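This site uses cookies to remember your language and region. Accept | Manage settings

4. Oiling and First Use of the Board

This section applies to all Prelter maple boards, including those supplied with the Handent bench kit. Complete it before the board is used for the first time. Boards are shipped sanded but without a finish.

4.1 Before you start

You will need:

– Plisari board oil (supplied, one bottle)
– two lint-free cloths
– the gray abrasive pad from the accessory bag
– a flat work surface with air space under the board

Let the board stand unwrapped in the room where it will be used for at least 12 hours. Maple takes up and gives off moisture with the season, and a board brought in from a cold vehicle in December should be left for a full day.

CAUTION: Cloths soaked with oil can heat up and catch fire on their own. Lay used cloths flat outdoors to dry, or place them in a metal container filled with water. Do not leave them folded or in a pile.

4.2 Applying the oil

1. Wipe the board with a barely damp cloth to raise the grain. Let it dry.

2. Rub all faces with the abrasive pad, working along the grain. Use light pressure on the corners. Remove the dust with a dry cloth.

3. Check the seams between the glued strips. A seam should feel level under a fingertip. If a ridge remains, go over it again with the pad. Darker streaks in the maple are natural and will not sand out.

Wavy grain and faint streaks are normal in this wood, and a seam may run across the full width of the board.

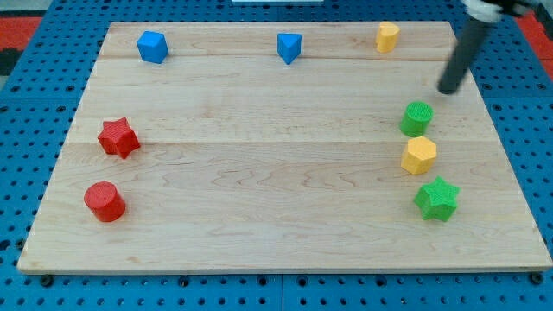

4. Pour a small amount of oil onto the center of the board and spread it with a cloth. Cover the top face and all edges. End grain absorbs more than the face and may need a second pass right away.

5. Wait 30 minutes, then wipe off all oil that has not soaked in. Oil left on the surface turns sticky.

6. Turn the board over and repeat steps 4 and 5 on the back. Both faces must receive the same number of coats – a board oiled on one side only is likely to cup.

7. Stand the board on edge overnight. Apply a second coat the next day.

NOTE: The finish reaches full hardness after 11 days. Light use is permitted after the second coat has dried. Keep liquids off the board until the full period has passed.

4.3 Mounting

If the board is to be fixed in place, use the Vidal clips and the slotted holes on the back. Tighten each screw until the clip just touches the wood, then stop. The slots allow the board to move across its width. Do not use adhesive.

4.4 Routine care

Wipe with a damp cloth and dry at once. Do not soak the board or put it in a dishwasher. Re-oil when the surface looks dull or when a drop of water no longer beads. Small dents can often be lifted with a damp cloth and a warm iron; oil the spot again once it is dry.

For spare clips and oil, see Section 9, Parts.

© Prelter. All rights reserved. | Contact | Back to top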